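Hospitality Operations, Unit 8: Clearing and Resetting Shared Tables
Instructor: Leonie Hellwig
Handout revised 2020-04-10

Read before the practical. Bring a cloth.

Terms for this unit

Live item: anything a reasonable guest might come back for. A full cup is live. So is a half-eaten muffin if there is a coat on the chair.

Dead item: anything a reasonable guest would be embarrassed to come back for.

Doubtful item: most of what you will meet in working life.

Last term's class asked for a firm rule on doubtful items. The Karnis breakfast room has one. Staff wait five minutes after the chair empties, then clear. It works well at Karnis, where the guests are on conference schedules and walk fast. Laimutė Mets tried it in the reading lounge at Grinarus and took away the tea of a man who had gone to look for a dictionary. He wrote a letter, and it was a long one, so he must have found the dictionary.

For the practical, use the following order.

1. Look before you touch. Coats, bags, phones and reading glasses make everything near them live.
2. Take dead paper first: napkins, sleeves, bags, receipts. Close your hand over crumpled paper and lift it straight up. Don't drag it. Whatever is inside will come out.
3. Look into every cup before tipping it. Students who skip this step are easy to identify by their shoes.
4. Carry cups by the body, low down, with your fingers away from the rim. Go gently with paper ones, which fold if you squeeze.
5. Wipe from the far edge toward yourself, then the corners, then the underside of the lip. Yes, the underside. Feel it once and you won't ask again.
6. Chairs last.

Sorting

Clean dry paper goes in the paper bin. Paper with food in it goes in the trash. Paper cups are usually lined, so they go wherever the building says they go, and the building will say it on a sign behind the door. At Unnithan the sign is laminated and contradicts the bin.

The time allowed is 60 seconds a table, including the wipe. You may take longer in the first session. Faster is fine too, but I check corners.

Assignment

Write one page on a table you have cleared or watched being cleared. State what was on it, what you judged live, and what you did about the doubtful items. Please don't submit the history of the napkin. I have read it.
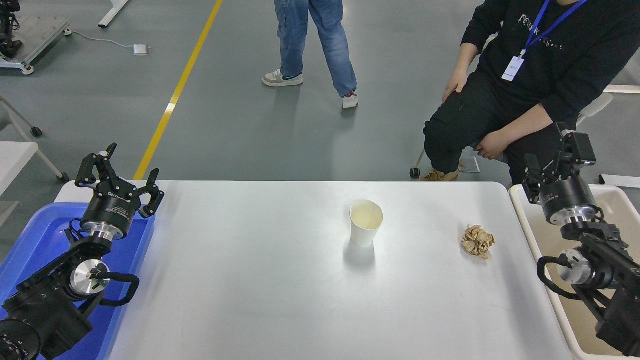

Glossy white tops hide less than students expect and more than they should. Under ceiling lights the glare lies across the surface in a wide pale patch, and a thin smear inside it vanishes until you crouch. So crouch. The objects are the easier part: a white paper cup standing open, its rim a little out of true, and a ball of brown paper to the right of it. Most of you will call the paper dead, correctly. The cup is doubtful until you have looked in, and you can't do that from the doorway. Be ready to argue your verdict in the seminar, and leave time for the rounded corners, where a square-folded cloth tends to skip.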